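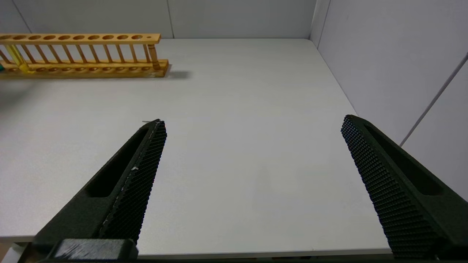

Last changed: August 11, 2022

Search this diary Go

Finger pads again. The gap at full open is now wide enough that the close command needs a second speed: fast to near contact, slow for the last part. With one speed the current limit trips late and glass gets squeezed harder than I want. I set the slow phase to 13 percent of maximum and left the limit where it was.

The wooden rack is the reference for everything on the table. I measured hole pitch with calipers at both ends of the rail and got two different answers, so the Vonard script now stores each hole as its own point. Tedious to teach, but I only have to do it once if the rack stays put. I should clamp it.

Second job was picking from a cup. Four glass tubes in the red cup, none of them standing straight, each mouth pointing somewhere else. The rack routine assumes a vertical axis and is no use for this. I wrote a separate approach that tilts the wrist to match the tube before closing.
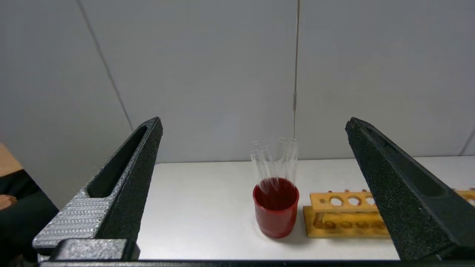 Kwan-ho Mak thinks the tilt is wasted effort and that I should put a drilled insert in the cup, so the tubes can only stand one way. Fair point for a finished machine. I want the tilt working first, and the insert can wait until December.

Changed the wrist filter from 2 samples to 29. The angle estimate is steadier and the lag is tolerable at slow speed. At fast speed it overshoots, so the filter switches with the phase.

For filling, the gripper holds the tube upright and does nothing else. Grip force stays constant and wrist motion is locked in software. Yellow liquid for this one, which shows up well enough against clear glass.

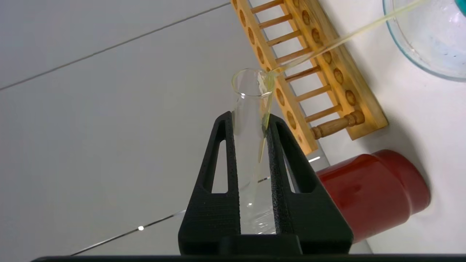

Yellow going in at the rim, tube held in both fingers.

To do: clamp for the rack, strain relief on the gripper cable, log motor current to file at 1000 Hz. Return the calipers to Gitau Swai.

2 comments Share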